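Last updated: February

5.3 The spool problem

I'd love to tell you that most of our trouble came from the learned policy, because that's the part I enjoy fixing. Out of 200 clearing trials, 32 ended in a stop, and when I sat down with the logs (and a lot of coffee) the same thing kept coming up: a cable had gone where we didn't want it. Small tools were fine. Trays were mostly fine. The spool was awful!

The task is the same as in Section 4. Two arms share one rail and tidy a floor with bins, wire, a spool and some desk stuff on it, and the layout gets shuffled between trials.

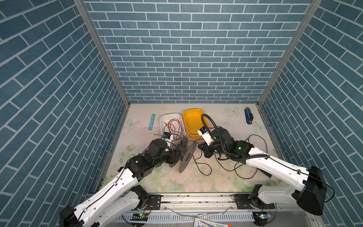
Figure 7. Both arms at work in the cell, with the spool on the floor and a loose black cable to its right.

Our planner, Dorkley, treats the spool as a plain solid cylinder. It knows nothing about the slots in the flanges, and it has no model at all for anything thin and bendy. So it plans a lovely clean lift, checks it against the walls and the other arm, and says go. If a cable is lying over the flange, Dorkley has no opinion on that.
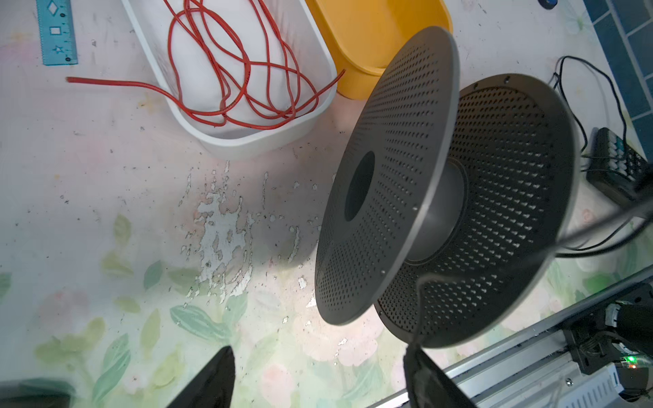 The first time a cable hooked, I blamed the grasp and spent two evenings tuning grip force. Wrong tree. Madalena Ramalho pulled up the wrist current for me and there it was, a slow climb starting well after the fingers had closed. The grasp was good. The arm was dragging on something, and our stall check only looked for sudden jumps, so a steady pull sailed right under it until the joint limit kicked in. That's a safety matter as much as a success-rate one, and I wasn't happy that we'd missed it.
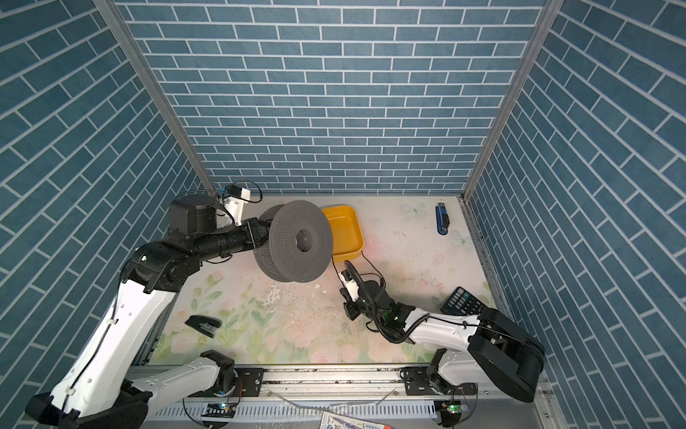
Figure 8. The left gripper holds the spool above the mat; the right gripper is empty.

We changed a couple of things. The stall check now also watches the slope of the current over a 30-sample window, and the lift pauses early, while the spool is still low, so there's a chance to back off gently. Évan Tanguy wanted the second arm to hold the cable down as well, and I still like the idea, but we couldn't get it to pick the right cable often enough.

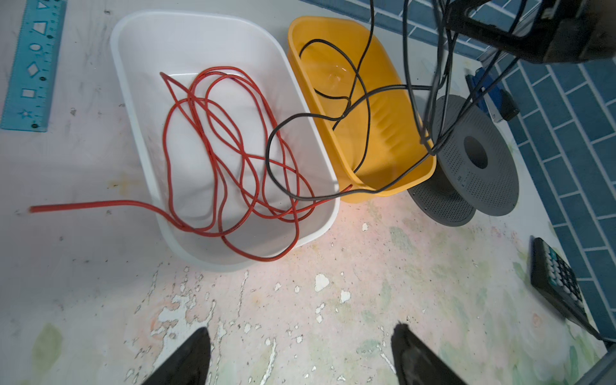
Wire in the bins is a different beast, and the new check does much less for it. Loops slide over each other before they tighten, so the current wobbles up and down and the slope test gets confused. For now we skip any bin pick where a strand crosses from one container to the next. It costs us trials, and I count those as failures in Table 4.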